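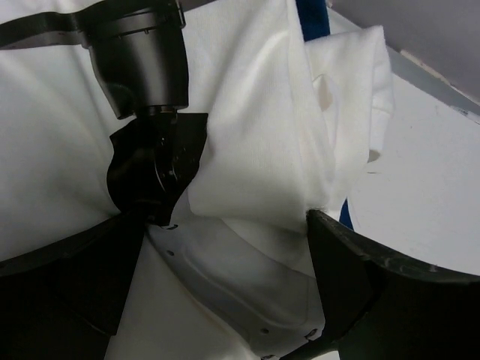
White knit fabric, close up, with a small hole near the top of the folded section and part of a dark blue strap behind it.

Rosura Whites
README and data card, version 1.2

Summary

Rosura Whites is a set of annotated records of white and mostly white household textiles being picked up, spread out, folded and put away. It holds 183 records covering 19 pieces. Each record is one piece taken from a pile to wherever it ended up, with the state of the cloth marked at several points on the way. The labels describe the cloth and the things lying near it.

The set grew out of Amska, an earlier collection of colored towels and pillowcases. Amska was easy to label. The towels were thick, the hems were a different color from the middle, and two pieces in one pile hardly ever looked alike. White knits are harder. A shadow in a fold looks like an edge, an edge looks like a wrinkle, and two shirts in a pile look like one shirt.

What is in the set

Pieces are grouped by type:

tee: short-sleeved knit tops, adult and child sizes
cloth: flat squares and rectangles, hemmed or unhemmed
mixed: white pieces with a colored band, strap, print or trim
unsure: anything the labeler could not place from the record alone

The unsure group is real data and should be kept. About 18 percent of the records start there. Many can be moved to another group once the piece has been opened, and the later label is stored next to the first one. We do not overwrite the first label.

Cloth states

flat: most of the piece lies in a single layer
folded: two or more layers with at least one clear fold line
bunched: layers gathered with no fold line that can be followed
draped: part of the piece hangs over something else
contained: the whole piece is inside a basket or box

Two states can be given together. Draped and bunched is the most common pair. Flat and folded is allowed only where one half of a piece is plainly flat and the other plainly folded, as with a shirt where one side has been turned in.
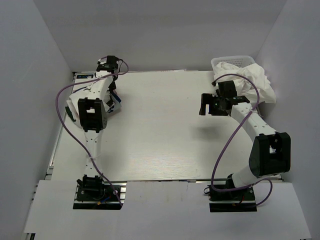
Trim and edges get their own field, edge_visible, and it was the field that took longest to settle. The first draft asked for the number of edges in view, and two labelers looking at the same record gave different answers most of the time. Version 1.2 asks only for color and side. A crumpled white cloth with dark blue and black edges showing along its right side, as on the left arm here, is entered as "dark blue, black; right" and the labeler moves on. No guess is made about whether the dark part is a trim, a lining or a second item underneath. If it is cleared up later in the record, the answer goes in edge_resolved.

Holes and gaps

Fabric faults are recorded in the field hole. Small holes matter in this set: a hole in a thin knit shows whatever is behind it and can be read as a stain or a spot of print. A gap between two layers is a different thing and goes in the field gap. If you cannot tell which one you are looking at, fill in both and set confidence to low. Please do not leave both blank.

Wrinkles are not recorded one by one. We tried it for 12 records and the results were of no use to anyone.

Nearby items

The field nearby lists what lies next to, under or on the cloth. Use plain words: basket, wrapper, strip, box. Color comes first, then the thing. If the thing is not clear, give the color and the shape and stop there, for example "blue strip". Brand names are left out even when they can be read.

Wrappers and packaging turn up a lot in piles and they cause trouble when they are partly under a cloth. Count them as nearby, never as part of the piece, even if the color suggests a print. The same goes for straps.
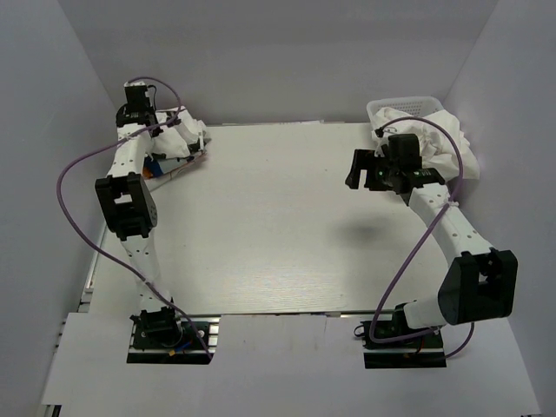
Crumpled white cloth at the back left with a blue strip and orange-red items beneath and in front of it; at the back right, white cloth over the edge of a perforated plastic basket.

Baskets

A white basket with white cloth on its rim is the worst case in the set. For the state, ask where the cloth is. Over the edge is draped. All of it below the rim is contained. Part in and part out is still draped, however little is left outside. The holes in the side of a basket are not to be entered under hole – this was the most frequent mistake in version 1.0 and it took most of July to clean up.

Files

pieces.csv: one row per piece, with type, size class and fabric notes
records.csv: one row per record, with piece, starting state and ending state
states.csv: the marked points inside each record
nearby.csv: items near the cloth, in plain words
moura_split.txt: suggested training and test lists

The Moura split keeps every record of a given piece on the same side, so that no shirt appears in both training and test. An earlier random split did not do this, and scores made with it should not be compared with newer ones. Laundry product names were removed from the notes, apart from Prostard, which is our own code for a piece washed before use. It appears as a yes or no column in pieces.csv.

Known problems

Size class was judged by eye for the child sizes and is not reliable.
Pale gray pieces were entered as white in version 1.0. Most have been corrected.
The mixed group is small and leans toward blue.
There are no wool pieces and no lace.
Ending states are missing where a record stops before the piece was let go.

Suitable uses

The labels work for telling cloth states apart, for finding edges in pale fabric, and for checking whether a method confuses a cloth with what is beside it. They say nothing about how well a shirt was folded. We do not grade folds, and the set should not be used that way.

Contact

Rosângela Tavares maintains the labels. Send corrections with the record number, the field and the value you think is right. Corrections to edge_visible should also name the side.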